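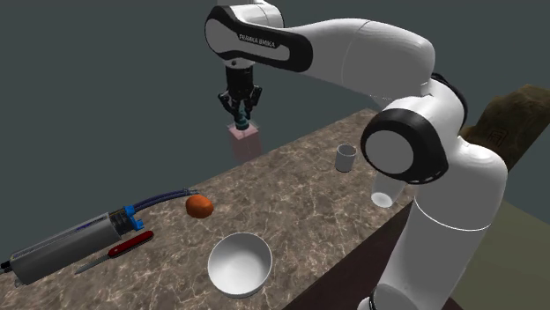
Compte rendu – réunion de section handball, avril
Club-house du gymnase Eritz, début 19h10 (clé en retard), fin 21h40
Dernière mise à jour : avril

Présents : bureau de la section, entraîneurs U13, U15, seniors filles, seniors garçons. Arbitres jeunes représentés. Loisirs absents, excusés par message. Parents U11 : personne, à relancer.

CR précédent approuvé sans vote, une correction : le match reporté des U15 était à l'extérieur, pas à domicile.

1. Point licences

246 licenciés à ce jour, toutes catégories confondues. Stable chez les garçons, hausse chez les filles, surtout en U13. Baisse en loisirs, l'horaire de 21h en est la cause d'après ceux qui sont partis. Certificats : encore des dossiers incomplets en U15, l'entraîneur reprend la liste et appelle les familles. Plus de joueur sur la feuille de match sans dossier complet, rappelé fermement, on a eu chaud contre Puvholm.

Mutations : deux demandes en seniors filles, une arrière gauche et une gardienne. Avis favorable du coach. Frais de mutation à la charge du club si la joueuse s'engage deux saisons. Discussion assez longue. Certains trouvent que c'est injuste pour celles qui ont payé leur mutation l'an dernier. Pas d'effet rétroactif, voté, une voix contre.

2. Résultats et fin de saison

Seniors filles : défaite d'un but à Puvholm, menaient encore à l'entrée du money time. Deux exclusions dans les dernières minutes, la deuxième contestée, pas de réclamation déposée. Le maintien se joue au prochain match à domicile. Demande du coach : entraînement supplémentaire la semaine du match, créneau à trouver avec le badminton.

Seniors garçons : maintien assuré. Beaucoup de relâchement depuis, dixit le coach. Présences à l'entraînement en chute libre. Règle rappelée : absent sans prévenir = pas convoqué. Sera appliquée, y compris pour les cadres.

U15 : en course pour la première place de poule. Attention au goal-average particulier, bien relire le règlement avant le retour contre Puvholm. Il faut un transport, voir point 4.

U13 filles : premier championnat complet, deux victoires, de gros progrès en défense. Souhait de l'entraîneur de garder le groupe ensemble l'an prochain plutot que de faire monter les plus grandes. OK de principe, on revoit ça quand on aura les intentions de réinscription.

Loisirs : tournoi de mai maintenu.
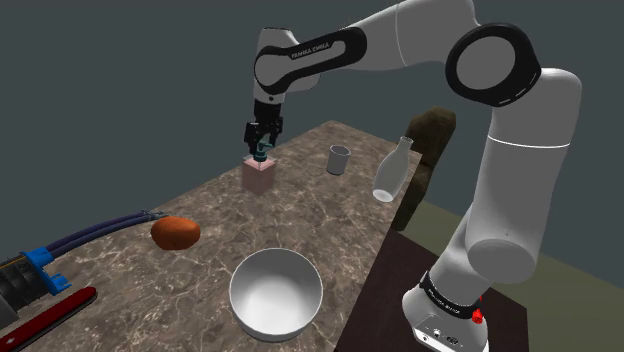 3. Gymnase Eritz

Toujours la fuite côté vestiaire visiteurs. Signalée à la mairie, relance faite, réponse « en cours de programmation ». En attendant on décale les visiteurs dans le vestiaire du fond, prévenir les clubs dans la convocation pour que personne ne cherche.

Colle : nouveau courrier de la mairie. Traces de résine sur le parquet et sur les poignées de porte. Si ça continue, interdiction totale y compris en match. Donc : résine lavable uniquement, et seulement pour les seniors et les U15 en match. Rien à l'entraînement des U13. Chaque équipe nettoie après son créneau, ballons ET poignées. Les seniors garçons disent que ce n'est pas eux. Les seniors filles disent la même chose. On passe.

Table de marque : la prise côté gradins ne marche plus, rallonge à prévoir. Le chrono de secours est dans l'armoire du haut, merci de le remettre au même endroit.

Créneaux de l'an prochain : réunion inter-clubs en juin. Nos demandes, dans l'ordre : avancer les loisirs à 20h, récupérer le créneau de 17h30 pour les U11, garder le reste. Le basket veut la même chose que nous à 17h30, ça va coincer. Argument à mettre en avant : l'effectif féminin qui monte. Préparer une feuille avec les effectifs par catégorie.

4. Transport

Retour U15 à Puvholm. Devis demandé aux autocars Atanasov, pas encore reçu. Si trop cher, covoiturage comme d'habitude, avec les mini-bus en complément. Il faut des parents qui s'engagent par écrit, la dernière fois on a cherché des places sur le parking à 8h du matin. Supporters bienvenus dans le car s'il y en a un, participation à fixer quand on a le prix.

Question posée : peut-on grouper avec les U13 le même jour ? Les horaires ne collent pas. Demander à Puvholm s'ils peuvent avancer le match U13. L'entraîneur U13 écrit ce soir.

5. Matériel

Commande Rimex : les filets sont arrivés, les ballons taille 1 non. Rimex annonce une livraison fin de mois. À surveiller, les U11 jouent avec des ballons qui ne rebondissent plus. Chasubles : 99 euros le lot chez eux, accord pour un lot, couleur au choix sauf jaune (se confond avec le maillot extérieur).

Maillots seniors filles : flocage qui part au lavage. Renvoi à Rimex aux frais du fournisseur, sinon on change de boîte pour l'an prochain. Le jeu gardien est à recommander de toute façon, taille trop petite.

Pharmacie : plus de froid, plus de bande. Qui prend la dernière bombe prévient. Achat avant le prochain match à domicile.

6. Tournoi de mai et tombola

Date retenue sous réserve du gymnase, toujours sur l'herbe si la météo suit, repli à Eritz sinon. Format identique à l'an dernier, poules le matin, tableau l'après-midi. Arbitrage assuré par nos jeunes arbitres, indemnité repas pour tous, on a été un peu radins la dernière fois et ils l'ont fait savoir. Équipes mixtes acceptées en loisirs uniquement. Puvholm a confirmé en U13 et en U15.

Buvette : même carte, moins de frites froides si possible. Les seniors garçons tiennent le matin, les filles l'après-midi. Gobelets consignés, à compter au retour ce coup ci.
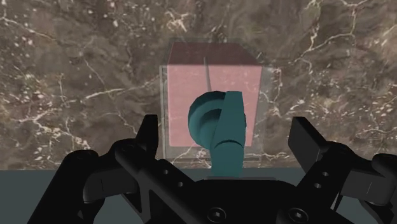 Tombola : objectif 1 000 euros de recette, à flécher sur le déplacement des U15 et la formation des arbitres. Billets à vendre par les équipes dès le retour des vacances, carnets à rendre même vides. Premier lot pas encore trouvé, Atanasov sollicité pour des places de car, pas de réponse. Tirage en public, après la finale U15. Plusieurs parents s'étaient plaints l'an dernier du sac poubelle avec les billets dedans. Donc une boîte transparente cette fois, du même genre que celle posée sur le marbre brun, où on voit les veines de la pierre à travers les parois : tout le monde pourra voir les billets. À emprunter ou à acheter, budget à voir, pas de verre si elle doit rester au bord du terrain.

Question sur les lots refusés ou non retirés : gardés jusqu'en juin puis remis en jeu à la fête de fin de saison.

7. Arbitrage

Le club est juste au niveau du quota. Il manque des matchs arbitrés pour être tranquilles, sinon pénalité en points la saison suivante pour les seniors filles. Tout le monde avait l'air de le découvrir, c'était pourtant dans le mail de janvier. Les jeunes arbitres demandent un accompagnateur adulte à chaque match à domicile. Accordé. Tableau de roulement affiché au club-house, s'inscrire directement dessus, pas par SMS.

Comportement en tribune : remontée d'un parent adverse après le match U13. Propos déplacés envers l'arbitre, qui a l'âge des joueuses. L'entraîneur en parlera au groupe de parents avant le prochain match. Si ça recommence, on arrête le match et la personne sort. Unanime.

8. Entraîneurs saison prochaine

U13 et seniors filles : reconduits. Seniors garçons : le coach se donne jusqu'à fin mai pour répondre. U15 : continue mais veut un adjoint, a quelqu'un en vue parmi les joueurs seniors. U11 : poste à pourvoir, annonce à faire passer. Formation prise en charge par le club, à condition de finir le cycle, il y a eu un abandon en route et ça a été payé pour rien.

9. Divers

- Photos d'équipe : à refaire pour les seniors garçons, il manquait la moitié du groupe.
- Site : le calendrier affiché est celui de la phase aller, à corriger.
- Clés du gymnase : un trousseau manque. Le rendre, sans question posée.
- Le panneau des scores côté entrée est resté à l'heure d'hiver.
- Écharpes du club : il en reste, à vendre au tournoi.
- Proposition d'un match parents-enfants en fin de saison. Bien accueilli, voir avec les U13 pour la date.

À faire avant la prochaine réunion
Dossiers U15 : entraîneur U15
Relance Atanasov (car + lot) : bureau
Mail à Puvholm, horaire U13 : entraîneur U13
Rimex, ballons et maillots : bureau
Rallonge, bombes de froid, bandes : seniors garçons
Boîte pour le tirage : seniors filles
Feuille effectifs pour la réunion inter-clubs : bureau

Prochaine réunion en mai, 19h, même endroit. Celui qui a la clé vient à l'heure svp.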